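October 1, 2024

Laundry and folding bench, second session of the day. Writing this up before I forget which pile was which.

Started with the dark stuff because the light ones are still bagged from January and I didn't feel like opening them. Crisanto Baluyot had left me a note saying the blacks were sorted by weight, and they sort of were – the thin jersey was on top and the heavier matte pieces underneath, with a few Ranero samples stuck in the middle that belong in the Gatchalian box. I moved them. If you're looking for swatch 139 it's in there now, and 149 is right behind it.

The heavy black cloth is my favorite to work with and also the most annoying! It bunches up into a big soft mound the second you pick it up by the middle, and then the hem rolls over on itself and you can't tell front from back. I wasted a good while looking for the side seam on one piece before I just shook it out and started over from a corner.
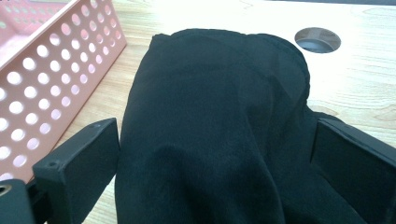 Next time I want to try the Lesley fold on these (thirds lengthwise, then in half, then roll) and see if the creases come out any softer than with the flat stack. The flat stack is fine for the jersey. For anything thicker it leaves a hard line right across the front, and I'm tired of steaming that out.

Used 2 of the big Zeleo bins, lids on, labels facing the aisle. Lot 396 still needs a label – I ran out of tape. Crisanto, if you get in before me, there's a new roll in the drawer under the iron, unless somebody moved it again.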